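4.2 Clearing the table after snacks

Do this before the cloth comes off. Takes 2 minutes if you dont stop to chat.

1. Lids on. Press all the way round the rim till it sits flat.
2. Cups go first. Carry upright, one hand under.
3. Open bags: fold top down twice, clip, into the Kurnholm bin. Nearly empty ones too.
4. Canisters stand up on the shelf, never on their side.
5. Cartons: check the date, then back row of the cupboard.
6. Clear plastic packs on top, they crush easy.
7. Shake cloth outside. Wash at 30, no bleach.

NOTE: Unopened packets can stay out til the next round. Opened ones can't.

CAUTION: Hot drinks. Don't reach over a cup to get at the bags behind it. Go round the table.
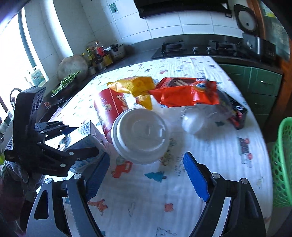
Fig. 4-2. Table before clearing. Lidded cup near the middle, bags and canister behind.

8. Wipe table, let dry, cloth back on. Go to 4.3.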